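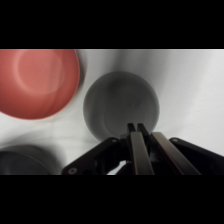 买 Grolum 这套夹爪之前，我用了很长时间写预算，所以我想从预算开始写这篇评测，然后再写使用的感觉。我们的实验室很小，设备的钱每年只申请一次，如果买错了，就要等到下一年的一月。我们的工作是让机械臂整理餐具，主要是碗和杯子，桌上铺浅色的底面。这种工作对夹爪的要求不算高，对相机位置的要求却比较高。从腕部相机看下去，红色的碗、灰色的碗和深色的碗都在视野里，可是两根手指的指尖正好挡住灰碗右下方的一块碗沿。我在写采购申请的时候完全没有想到这一点，后来它影响了我们不少的安排，下面我会详细地说。

先介绍一下我的情况，这样读者可以判断我的意见对自己有没有用。我叫 Phong Khổng，中文不是我的母语，如果有的句子不太自然，请大家原谅。我在 Laltholm 的一个教学实验室负责设备，包括选型、询价、安装和维修。我不写算法，但是写算法的同事每天都来找我，因为夹爪松了、线断了、相机的角度变了，都算我的事情。

买的是什么

Grolum 的这套产品包括一个两指夹爪、一个小的腕部相机、相机支架、一根电缆和一个转接法兰。手指是长条形的，由连杆带动，连杆是黑色的，上面的螺丝头都露在外面。说明书有英文和德文两种，没有中文，但是图画得很清楚，安装的时候我基本上只看图。

我们付的价格是955欧元，不包括运费和税。供应商是 Meijer，一家只做代理的小公司，他们说交货时间是14天，实际上也是14天，这一点我很满意。保修期是12个月，从收到货的那一天开始算，不是从安装的那一天开始算。请注意这个区别。我们的第一套到了以后，在柜子里放了一段时间，等机械臂的控制器修好，保修的时间就这样白白地过去了一部分。如果你的机械臂还没有准备好，我建议你跟供应商商量晚一点发货。

为什么没有买 Biklow

在最后的名单上有两个产品，另外一个是 Biklow 的夹爪。Biklow 的做工更好，手指的动作更安静，外壳是全封闭的，灰尘不容易进去。它的问题是不带相机，也不带相机支架。如果自己买相机，再请人加工一个支架，总价就超过了我们的上限。另外，自己做的支架每次拆下来再装上去，位置都会有一点变化，然后同事就要重新标定。标定要花的时间不写在报价单里，可是它也是成本。

我不想说 Biklow 不好。如果你已经有相机，或者你根本不需要腕部相机，我觉得应该优先考虑它。我们选择 Grolum，主要是因为相机和夹爪在同一张订单上，出了问题只需要找一家公司。

安装

安装用了一个上午。法兰的孔位跟我们的机械臂一致，不需要另外加工。需要小心的地方是电缆：包装里的电缆比较短，只够沿着机械臂最直接的路线走，如果手腕转得比较大，电缆就会拉紧。我第二天就订了一根长的。这根长的电缆不在原来的预算里，虽然不贵，但是我要重新写一张申请单，还要等签字，比电缆本身麻烦得多。所以，请在第一次订货的时候就把长电缆写进去。

相机支架的安装很简单，只有角度不能自由调节。支架上有固定的孔，你只能在这些孔里面选一个。我们试过所有的孔，每一个角度都能看见手指，区别只是手指占多少地方。

使用的感觉：夹碗

夹爪打开和关闭的速度可以设置，我们一直用比较慢的速度。说明书写的最大负载是300克，这里说的是夹住物体侧面的情况。我们的塑料碗都比这个轻，没有问题。厚的陶瓷碗我们称过，有的超过了，所以现在不放在桌上。如果你的任务里有陶瓷餐具，请先用秤称一下，再看产品的参数。我看到有人先买夹爪，然后再去找合适的碗，这个顺序我觉得是反的。

夹碗的方法是一根手指在碗里面，一根手指在碗外面，夹住碗沿。长条形的手指很适合这个动作，它比较窄，两个碗离得近的时候也能放进去。不足的地方是手指的表面有一点滑，碗沿如果是圆的，碗有时候会慢慢转过去。我们在指尖的内侧贴了薄的橡胶片，效果好了很多。橡胶片要自己买，也要定期换，我把它放在耗材的预算里，不放在设备的预算里。

相机和遮挡

现在回到开头说的问题。腕部相机离手指很近，所以手指总是会挡住一部分物体。当夹爪靠近一个碗的时候，最需要看清楚的地方就是碗沿，偏偏碗沿也是最容易被指尖挡住的地方。旁边的碗也不一定能看见全部，在相机的左侧，红碗和深色的碗都只能看到一部分。对人来说这没有什么困难，我们看到一段圆弧就知道那是碗。对我同事的程序来说，我不能替他们回答，我只知道他们来问我能不能再买一个相机。

结果我们真的加了一个固定在桌边的相机。如果在做计划的时候就想到这一点，我会把两个相机写在同一个申请里，理由也更容易写。审批的人看到“夹爪已经带相机”，自然会问为什么还要第二个。我写了一页纸的解释，附上了腕部相机拍到的画面，才得到同意。

关于颜色，也有一个小的经验。我们的夹爪是黑色的，深色的碗在它旁边，边缘就不太容易分清楚，特别是在光线不够的时候。红色的碗没有这个问题。碗是很便宜的东西，但是选碗的颜色也值得跟使用的人讨论一下。底面我们用浅色的，深色的夹爪和浅色的背景容易区分，可是有褶皱的布会有灰色的阴影，需要经常铺平。我后来在预算里加了一盏柔光灯，这个钱我认为花得很对。

维修和零件

连杆上的螺丝需要定期检查。我的习惯是每次开始一组新的实验以前，用手轻轻地推一下手指，如果感觉到松动，就把螺丝拧紧。露在外面的螺丝不好看，但是拧起来很方便，不需要拆外壳，这是我喜欢它的一个地方。我们有一次把手指撞到了桌面上，手指没有弯，可是连杆的一颗螺丝松了，关闭的时候两根手指对不齐。重新拧紧、重新标定以后，又可以正常使用了。

备用手指可以单独购买，Meijer 有现货。连杆不能单独购买，要跟整个夹爪的前半部分一起换，价格我问过，比较高。我觉得这是这套产品最不合理的地方。手指撞坏了，只换手指，可以接受；一根小小的连杆坏了，要换半个夹爪，对小的实验室来说很难解释。我已经把这个意见写给了厂家，在2020年11月17日收到了回复，他们说会考虑，没有给出具体的时间。

软件我只说几句。驱动程序安装得很顺利，夹爪的位置可以读出来，夹持力只能设置几个档，不能连续地设置。我的同事希望能连续设置，但是他们也承认，对于整理碗这样的任务，现在的几个档够用了。相机的驱动和夹爪的驱动是分开的，更新的时候要记得两个都更新，我忘记过一次，浪费了一个下午。

如果再做一次预算

下面是我会写在申请里的内容，给准备购买的人参考：

夹爪套装，带腕部相机和支架
长电缆，和套装一起订
一副备用手指
桌边固定相机和它的支架
柔光灯
指尖用的橡胶片，算在耗材里
标定和安装的人工时间，要写成单独的一行

最后一行常常被删掉，因为审批的人觉得人工已经付了工资。我还是每次都写。写了以后，至少大家知道设备到货的那一天还不能开始工作，不会在第二天就来问我结果。

还有一点关于数量。有人建议我们一次买两套，说这样可以打折。我没有同意，只先买了一套，用了一个学期以后才订了第二套，第二套的订单上就有了长电缆。折扣我们没有拿到，可是如果当时一起买，两套都会缺同样的东西。对于第一次买这种设备的人，我会给同样的建议。

我的评价

价格我觉得合理，安装容易，交货准时，夹轻的塑料碗很可靠。相机的角度太固定，原装电缆太短，连杆不单独卖，这三个地方我不满意。如果满分是五分，我给四分。教学用或者做桌面上的小任务，我会推荐；如果你要夹重的东西，或者你的任务必须一直看清楚指尖附近的全部细节，请先向供应商借一套试用，Meijer 提供这样的服务，押金在归还的时候退回。

有读者如果自己改过相机支架，请在下面留言告诉我孔距是多少，我想在一月写下一次申请以前先画一张图。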